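Folding umbrellas: care, inspection and repair
Speaker notes, session 4
Speaker: Giorgia Cirillo
Slides: Duván Arango

Opening

Keep this short. Most of the room will have handled umbrellas at a lost property counter, a hire desk or a repair bench. They know how one opens. The talk covers what to look at once it is open, in what order, and what to write on the tag.

Scope is hand-held umbrellas with a fabric canopy. Patio and market umbrellas are out of scope. If someone asks, refer them to the Kosow handout at the back.

State the running time: 15 minutes plus questions.

Terms

Go through these at dictation speed. The Prellex intake form uses the same words and people lose time when they don't match.

Crown: the top of the canopy, where the panels meet.
Panel: one wedge of fabric between two seams.
Rib: the arm that carries the fabric. The rib tip sits in a small cap or pocket at the canopy edge.
Stretcher: the strut from runner to rib.
Runner: the sliding collar on the shaft.
Closure strap: the short tie that holds the rolled canopy shut. Colour is recorded only if it differs from the canopy.
Wrist cord: the loop at the handle.

Mention that Ospina catalogues say "spoke" for rib. Same part.

Why inspect it open

A folded umbrella hides nearly everything. Rib faults, split seams and a lost tip all sit inside the roll. We went through 149 returned umbrellas in February and the faults noted while folded were mostly handle and cord faults. The canopy faults came up at the second check, with the umbrella open and upright.

Hold the shaft vertical, handle down. A tilted umbrella makes a level edge look crooked and you end up writing down a fault that isn't there.

Next slide. Give them time to look before speaking.

Points for this slide:

Start at the edge. The left corner of the canopy hangs slightly lower than the right. Record this as "edge uneven, left low" and go no further. The cause is a separate line on the form.

Then the tips. At the right corner a small dark rib tip pokes out at the end of the fabric. Ask the room whether they would tag it. The answer we want is "look closer": a tip can show past the fabric and still be properly seated. It gets a finger check, then a tag if it moves.

Then the fabric. Creases and wrinkles across a very dark green canopy, close to black under some lighting. Creasing alone is not a fault. Faint seams run from the crown toward the edge; follow each one with a thumb from top to bottom. On dark cloth a parted stitch is easier to feel than to see.

Strap last. It hangs below the left part of the canopy, with a squarish tab at the free end. Check the stitching at the root and the fastener on the tab.
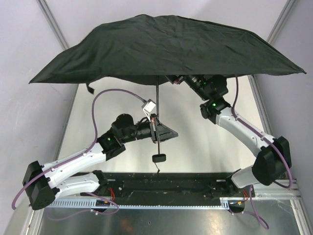 Shaft and handle

Run a dry cloth down the shaft before testing the runner. Grit on the cloth means clean first, test second.

Move the runner through its full travel twice. It should lock at the top without a second push. On telescoping shafts, pull gently at each joint. Side play is normal. Rotation between sections is worth a note.

Handles: press along the join with the shaft. Rubberized handles go tacky with age and no cleaner will bring them back. Replace.

Wrist cords: tug once, firmly. A crooked or kinked cord is fine. A frayed one is cut off and a new one threaded. Allow two minutes for this on the worksheet.

Drying and storage

Dry open, in shade, away from heaters. Close only when the seams are dry, as they hold water longer than the panels do. Smooth the panels one at a time in the same direction, then wrap the strap. Wrapping against the lie of the panels makes the sort of creasing people then report as damage.

Store hanging or flat. Standing on the tips in a bin bends them — the Lorkeo stands with the deep cups are the exception.

Repair or replace

Repair: loose tip, parted seam under a hand's width, strap, cord.
Replace: bent shaft, cracked runner, more than one broken rib.

Spare tips come in bags of 3,000. Do not order a bag per site. Duván keeps the shared stock and will post small lots.

Questions

Likely: waterproofing spray. Test on an inside panel, allow a full day, no spraying indoors.
Likely: labels. Use the cord, never the canopy.
Hand out blank tags on the way out and collect the sample umbrellas from the front row.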